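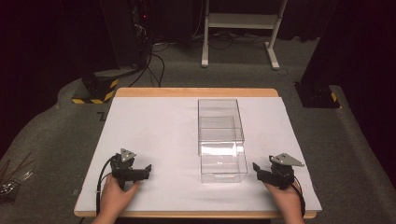
Home | Forum | Builds | Hand tools and grippers | Search

Clear plastic and hand-held grippers
Posted by Ildikó Fekete, 5 October 2024
Print this thread | E-mail to a friend

ildiko_f wrote:
I am building a pair of grippers in our shared workshop, one for each hand, with a small camera on each. The next object on my list is a clear drawer unit. To the eye it is easy, but in the wrist camera I see mostly reflections and the white table. Should I change the table cover or the lamp first? I have already 311 clips with other objects and I would not like to do them again.

Nwosu_I wrote:
The cover. White under clear plastic is the worst choice. In January I put grey felt on my bench and the edges came out much better.
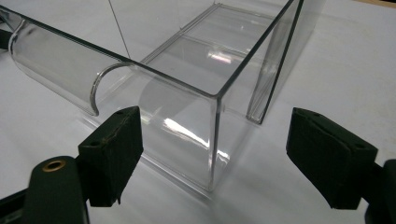 ildiko_f wrote:
Thank you, but then the new clips will not match the old ones. I would prefer to keep the white and move the lamp lower, to the side.

trernix33 wrote:
I don't agree with the felt either. Your edges are there, only thin. Lock the exposure and take it down a bit before you buy anything.

Nwosu_I wrote:
Lower exposure does not remove glare, it makes the rest dark. I tried it for 20 clips and deleted all of them.

ildiko_f wrote:
I will try both, the lamp first. One more question, about the pads. The covering on mine is a little frayed. Do you glue yours again or replace it?
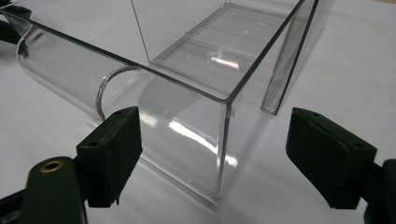

Right pad, with the frayed edges of the covering.

trernix33 wrote:
Replace. Glue makes a hard spot and thin plastic slips on it.

Nwosu_I wrote:
On this we agree. Clean the old glue off well before you put the new one.

Reply | Previous thread | Next thread | Top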